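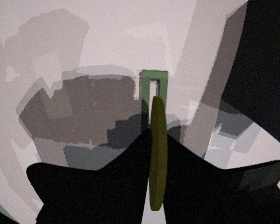 Venden schreibt, man solle doch bitte nicht wieder mit der Wäsche anfangen, sondern bei dem bleiben, was im Ticket steht: Kann das Ding ein längliches Teil aufnehmen und wegräumen, ja oder nein. Einverstanden. Stand heute: nein, jedenfalls nicht so, dass ich es in einer Küche oder an einer Werkbank unbeaufsichtigt lassen würde.

Ticket 922
Betreff: Greifen und Ablegen in der Simulation, Übertragung auf echte Haushaltsarbeit
Status: wieder geöffnet
Priorität: mittel (von Sarkbridge auf niedrig gesetzt, von uns zurückgestellt)

Ausgangslage
Sarkbridge hat die Aufgabe »Kleinteile aufräumen« im März als erledigt gemeldet. Grundlage waren 4.000 simulierte Durchläufe. Auf Nachfrage kam die Auskunft, dass alle mit denselben Objektmodellen gefahren wurden und die Reibwerte nie verändert worden sind. Damit ist für mich erst einmal gar nichts erledigt.

Im Simulator hat man einen grünen Rahmen und ein schmales, olivbraunes Teil zwischen zwei schwarzen Fingern. Das sind saubere Körper mit eindeutigen Kanten. Bei mir zu Hause liegen in der Schublade Schneebesen, Gummiringe und ein Sparschäler, der sich in allem verhakt.

Bisherige Schritte

1. Logdateien vom Projekt Nesel angefordert. Geliefert wurde eine Zusammenfassung in Prozent, ohne Einzelwerte. Nochmals angefordert.

2. Reibung am Greifer verringert, sonst nichts geändert. Das Teil dreht sich beim Anheben weg. Die Steuerung meldet trotzdem »Griff erfolgreich«, weil nur die Fingerstellung abgefragt wird.

3. Kollisionsmodell geprüft. Der Rahmen ist als massiver Quader hinterlegt, die Öffnung existiert für die Planung nicht. Alles, was hindurch müsste, wird also außen herumgeführt oder abgebrochen. Das allein erklärt schon einen Teil der langen Laufzeiten.

4. Kollisionsmodell ersetzt, neun Versuche. Drei davon mit Ablage an der Zielposition, der Rest abgebrochen oder fallen gelassen. Von Hand braucht man für so etwas keinen Versuchsplan.

5. Auf dem Aufbau Szilágyi mit echtem Besteck wiederholt. Nach dem ersten Löffel gestoppt, Fehlercode wie in Schritt 2, nur dass der Löffel diesmal auf dem Boden lag.

Rückmeldung Sarkbridge
Man verweist auf die nächste Version und darauf, dass die Haushaltstauglichkeit »im Grundsatz gezeigt« sei. Gezeigt ist, dass ein Modell in einer Umgebung zurechtkommt, die für dieses Modell gebaut wurde. Wer daraus einen Küchenhelfer ableitet, soll bitte einmal eine Spülmaschine ausräumen lassen und danebenstehen.

Venden hält dagegen, in der Werkstatt sehe es besser aus, dort seien die Teile bekannt und lägen in Schalen. Mag sein. Dann soll die Aufgabe auch so heißen. Für das Einlegen gleicher Teile gibt es seit Langem Lösungen ohne jedes Lernverfahren, und die werden billiger sein.

Offen
– Einzelwerte von Nesel (fehlen weiterhin)
– Griffprüfung über Kraft statt über Fingerstellung
– Läufe mit wechselnden Objekten und veränderter Reibung
– Titel der Aufgabe ändern, »Haushalt« streichen

Ich schließe das Ticket nicht, bevor die Griffprüfung umgestellt ist. Workaround bis dahin: selber aufräumen.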